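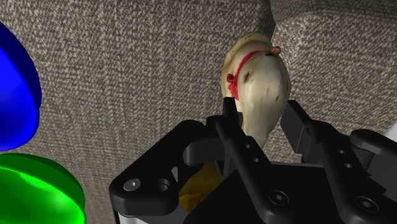
Why do prices go up? Mostly because more people want a thing than there are things to go around.

I learnt that at the Lerton market, where my aunt sold honey for 20 years. One November the jars ran short and her regulars paid nearly double – some grumbled, but they still paid! In this chapter we'll look at supply first, then demand, and then at what happens when the two meet. Keep a pencil handy for the graphs, and have a go at Exercise 1 before you turn to page 42.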